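Workshop notebook, Hurnero garage, back bench
2019-07-25
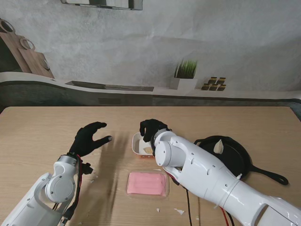
Charity run prep, second pass. Erkalden sent over the intercom kit they want on all the marshal bikes and I still don't buy the range claim. Their sheet was written for two riders on an open road. We have 14 marshals strung out behind a lead bike, with trucks in between and a river bluff halfway. Spent the morning on the wiring anyway. The first harness goes together with the power leads zip-tied tight to the bracket, and I don't like it. The cable should hang with some slack underneath, like the thin black one under the right-hand arm over the wood table, so that turning the bars doesn't pull on the plug. Redid it that way. Took longer than it should have, the supplied ties are junk.

Bench numbers: standby draw is higher than the sheet says. Not enough to kill a healthy battery over a day's ride, but half these bikes sit all winter and I wouldn't call their batteries healthy. Want a proper load test on each one before anything gets wired in. Was told in March this would be done. It was not done.

Odometer on the sweep bike reads 2087 since the last service. Chain is at the loose end of spec. Adjusted, lubed, rear axle nut torqued and paint-marked. Front pads have plenty left. Somebody put the wrong bulb in the left rear indicator, so it flashes fast and looks like a fault. Swapped it.

Route. The Wovero planning page gives a nice smooth line out and back and an average speed I'd call hopeful. It treats a column of bikes as one vehicle. At a four-way stop with no police hold the group will split, every time, and then the back half rides too hard to catch up. I would rather have 16 corner markers than any number of headsets. Corner markers don't need charging.

Tried the headsets out on the service road after lunch. Clear at the near end. Past the grain elevator it was mostly hiss, then one clean sentence, then hiss again. Erkalden will say it's the antenna angle. Maybe – I'll tilt it and run the same stretch again, same bikes, same helmets, and write down what happens instead of what they hope happens.

Donation boxes: Panyasiri offered 4 lockable ones that bolt to a luggage rack. Nice idea on paper. The bolt pattern doesn't match either of the racks we have here, and the lid opens toward the rider's back. Would need an adapter plate. I can cut one from the scrap aluminum but I'm not convinced we'll raise a dollar more with a box on a bike than with a bucket at the finish. Put the question to the organizers, no answer yet.

To do:
Load test, all marshal bikes
Repeat range run with antenna tilted
Better zip ties
Ask again about police holds at the two county road crossings
Measure both racks before cutting any plate
Return the left glove I found in the wash bay, it's been on the vise all week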